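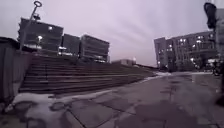 Wornberg Plaza Notes: data card

Version 2. Last updated Apr 18, 2020.

What's in it

A folder of pictures and written notes on one office plaza, kept by someone who walks across it more often than anyone should have to. The subject is the furniture of the place: steps, lamps, railings, shrubs, fences, lit windows. People turn up now and then, usually on their way out.

The notes are sorted into 5 folders:

steps/ – wide, shallow, built for a stride that belongs to no known human leg
lamps/ – posts, rings, heads, and a short file of complaints about glare
plants/ – clipped and unclipped
windows/ – which ones are lit, never why
misc/ – bigger than the other four put together, sorry

Where the names come from

Jarel and Mahasneh are my labels for two of the office blocks. You won't find them on any sign. I needed something to call the buildings besides "the gray one," a name with too many takers. Trirnetti is the spreadsheet that ties the notes to the file names. It has 17 columns, 13 of which get filled in.

How the notes are written

One line per object, plain words, no architecture vocabulary unless I'm sure of it. If I can't tell a handrail from a drain, the entry says "line down the steps" and moves on. Weather gets its own column. For dusk entries, put "overcast" only if the sky is overcast, and please stop writing "moody."

Plants are graded by how much barbering they have had. The round shrub gets top marks: a dense dark ball on a short stem, trimmed by somebody with firm opinions. The bare tree behind it gets whatever the opposite is. 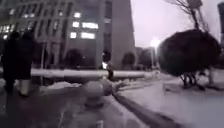 Lit windows go in by position, left to right and top to bottom. Don't guess at what's happening behind them. An early entry read "meeting, going badly," and it took me until the next version to remove it.

Known problems

Snow entries are thin, and summer is missing entirely. Distances were paced out in winter boots and should be treated as rumors. "Bench" and "ledge" were used interchangeably until I settled on "ledge," then forgot.

Planned for May: a proper split of misc/, and one spelling of "gray."

Use

Free for anything non-commercial. Corrections are welcome, one object per message, with the folder name in the subject line.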